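Semitz Mobile Manipulator
Set-Up and Care Guide, Section 4: Gripper and Wrist Camera

4.1 Scope

This section covers the inspection, mounting and first check of the two-finger gripper and the wrist camera on units installed for laundry room work. It applies to new units and to units returned to service after a gripper replacement. Work on the arm joints and the mobile base is described elsewhere in this guide.

CAUTION: Switch off the arm and press the emergency stop before placing hands near the finger linkages. The linkages can close without warning when power is restored.

4.2 Before You Begin

Have the following ready: the Cleltine hex key set supplied with the unit, a lint-free cloth, the gripper service log, and a clear plastic bag for the handling test in 4.5. Clear the floor in front of the appliance so that the base can stand level.

4.3 Inspecting the Finger Linkages

1. Turn each linkage by hand through its full travel. Movement should be smooth and equal on both sides.
2. Check the bolt at each joint. Tighten any bolt that turns under light finger pressure. Do not apply thread lock to the pivot pins.
3. Wipe the bars and brackets with the dry cloth. Lint tends to collect between the parallel bars and should be removed before it reaches the pivots.
4. Examine both fingertips for wear. Replace them as a pair, even if only one is damaged.
5. Record the cycle count shown on the service screen. Fingertips are to be replaced at 1,000 cycles. A unit that reads 894 or higher at set-up should be given new fingertips before it enters use.

NOTE: Cleaning sprays and oils must not be used on the linkages. Residue transfers to fabric and to the door gasket of the washing machine.

4.4 Mounting and Aligning the Camera

1. Seat the camera in its bracket and fasten the 2 retaining screws evenly.
2. Route the camera lead along the wrist and secure it with the clips provided. Leave enough slack for a full turn of the wrist.
3. Restore power and release the emergency stop.
4. Open the live view. The gripper housing should appear along the bottom of the picture, with one linkage on each side. If either linkage is missing from view, loosen the screws, correct the angle and tighten again.
5. Save the position under the appliance name used at the site.

4.5 Approach Check at the Appliance

1. Open the washing machine door fully and confirm that the drum is empty.
2. Drive the base to the saved stop point and select Approach at the lowest speed.
3. Halt the arm when the gripper is directly in front of the machine. Compare the live view with the reference view.

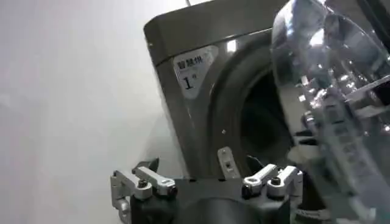
Semitz Technical Publications

4. Confirm that the door opening and its dark gasket can be told apart from the front panel. Bright reflections on a glossy panel are acceptable if the rim of the opening remains visible.
5. Confirm that any number label on the machine can be read. On a site with several machines, the number must match the one stored with the stop point.
6. Repeat the approach with the clear plastic bag. Transparent items produce strong highlights and may cover part of the opening -- if the software reports the opening as lost, reduce the room lighting and run the check again.

CAUTION: Do not let the fingertips touch the gasket during this check. Stop the arm at once if contact occurs, and inspect the gasket for cuts.

4.6 Completing the Log

Enter the cycle count, the result of each approach and any parts replaced. Units that fail the approach check twice are to be held out of use and reported to the Jetberg service desk. Repeat Section 4 after every gripper replacement.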